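About Uvik

Uvik writes and tests control software for robot arms that work in home kitchens. The company was started by Ghassan Rizk and Maximiliano Urquijo, who had shared a bench at Wadon and kept running into the same problem: a motion plan that held up in one room failed in the next one. Rizk runs the planning group. Urquijo runs simulation and is responsible for everything visitors see on the screens.

We do not build arms. Our customers supply the hardware model, the joint limits and the gripper data, and we return a tested set of tasks. Most tasks are small. Picking up a bowl, reaching into a sink and opening a dishwasher door make up the larger part of the current list.

How we work

Every task is run in simulation before it is released to a customer. The kitchens are stored in a library called Tannous, which holds 360 room layouts. Counter height, cabinet depth and floor finish can be changed separately. A task has to pass in a fixed share of the layouts before it goes to review, and the share is set in the contract.

Runs are scheduled overnight. Results are read by a person the next morning, starting with the failures. We log joint positions, contact forces and the pose of each handled object at every time step, and we keep the logs for as long as the customer uses the release.

Open day

Once a year the office is open to customers, students and anyone else who signs up. The last one was held on September 25, 2022. The program had two parts: a talk by Rizk on how a reach is planned around fixed furniture, and a screen demonstration by Urquijo using one of the Tannous kitchens. The layout had an island with a built-in sink and was loaded without changes from the library.
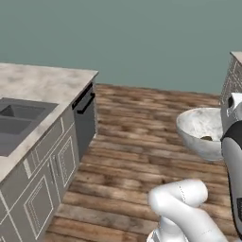

Collision checking took up most of the first hour. The planner treats the arm as a chain of simple solids, each slightly larger than the link it covers, and tests every solid against the room and against the others. A small margin gives shorter paths and more near misses. A large margin is safe but can rule out a reach that the arm could make with ease. Urquijo used the bowl to explain how objects are handled: the bowl and the small brown object inside it are separate bodies, each with its own mass and friction, so a tilted rim matters to the contents as well as to the grip. He then changed the friction value and repeated the calculation for the group.

Questions from the floor were mainly on three subjects: how long a layout takes to build, whether customers can supply their own, and what happens when the gripper model is wrong. The answer to the second is yes — drawings are enough, and a scan is better. On the third, Rizk explained that a gripper error usually shows up as a cluster of failures at one wrist angle, and that we ask the customer for new measurements before touching the planner.

The second hour dealt with sinks. A basin is a hard target for a planner. The walls limit the approach, the faucet takes up space at the back, and the elbow has to stay clear of the counter while the wrist goes down.

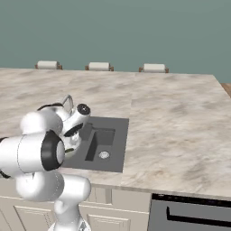
Simulated arm at the island sink, with the gripper hanging over the sink edge.

The batch prepared for the open day contained 1745 runs, of which 1624 finished without a collision. The rest were shown as well, grouped by the link that made contact. A copy of the summary table is available on request.

Zornance

Zornance is our release tool. It packages a task with its test record, the layouts used and the version of the arm model. Customers can rerun any test on their own machines and compare the logs line by line. The current release ships with 1030 recorded test cases.

Visits and contact

Group visits outside the open day are possible in September and last half a day. Please tell us which arm you work with when you write, and send the joint limits ahead of time if you would like to see it loaded. Technical questions go to the planning group. Requests for layouts go to Maximiliano Urquijo.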